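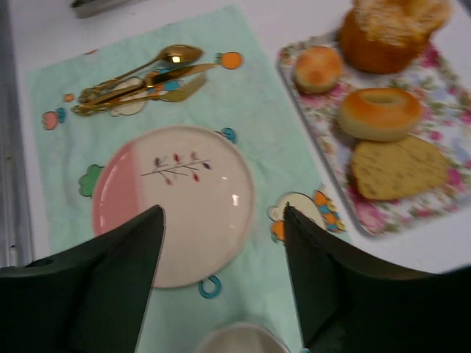

## 4.2 Segmenting patterned tableware from the wrist view

**Figure 3.** Wrist-camera view of the breakfast layout: plate on a printed placemat, gold-coloured cutlery above it, bread on a floral tray to the right.

Breakfast is our favourite layout, and by far the hardest for the perception module. In Figure 3 the spoon, knife and fork lie close together with their handles overlapping, and the depth map alone gives us a single blob. Plurneo therefore grows each mask from the working end of the utensil back towards the handle, which splits the set far more reliably than our earlier contour method did.

Printed decoration is the second difficulty. The knife points straight at an orange fruit on the cloth, and our first detector was delighted to propose a grasp on it! We now reject any candidate whose height above the fitted table plane is under 3 mm. The branch printed on the plate is handled by the same test, while the bright reflection on its right side is masked before plane fitting.

We trained on 300 wrist views and kept 200 for validation, with labels checked by Papadakis and Ekanayake. The planner receives masks only — no class names — so a bagel and a bread roll go through exactly the same code. We were thrilled by how well this simple interface held up, and Section 4.3 describes how the masks are passed to the grasp planner.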